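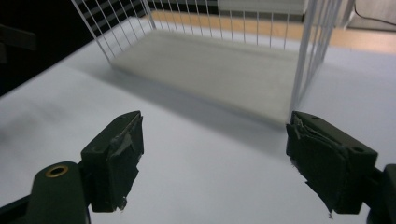 Soledad Pacheco wrote to us that she does not believe in baskets. In her opinion a basket on a table is only a slower way to lose things, and after one week it holds a dead battery, two keys of unknown doors and a letter which should have been answered in December. She asked if the newsletter could please give some advice for people who have already too many baskets.

I have thought about her letter during the holiday, and I agree with half of it. A wire basket does not make order alone. But I have used white wire baskets in our house in Stavholm for 7 years, and I would not like to go back to drawers. In a drawer I forget what I own. Through the wire I see it each time I pass, and sooner or later I am ashamed and put it away.

My method is simple and I learned it from the shop Echevarría, where I worked for two winters at the packing table. Every evening the table had to be bare, except for one basket. In it went everything that had no place yet: a pair of scissors somebody had left, loose labels, a glove. The next morning the first person to arrive had to empty it before the kettle was put on. We complained very much about this rule, but I keep it at home now.

For those who want to try it after Christmas, when the tables are at their worst, I can recommend the following:

- Take one basket for one table. If you buy a second, the first will never be emptied.
- Choose a small one. Mine carries around 900 grams of post and small things before it looks full.
- Small items fall through the wire. Put a piece of thick paper in the bottom, or a folded tea towel.
- Keep food out of it. I once found a mandarin under the bank letters, and I will not describe it.
- Wipe the table when you lift the basket. The feet of some baskets leave grey marks on a white surface, and with a damp cloth and a little soap they go away if you do not wait too long.

Several members asked about painted wire. The coating can crack where the wires cross, and then rust comes, especially in a bathroom. My oldest basket has this problem at one corner. I have covered it with a drop of white enamel paint - not beautiful, but it holds.

The basket exchange at Multar will be open again in the new year, in the same room behind the library. Last time we had 300 pieces on the tables and 200 found a new home, so please bring only what is clean and stands straight. Flurnalik will lend us the folding tables as before.

Soledad, you are also welcome, with or without your baskets. I would be glad to take the two keys.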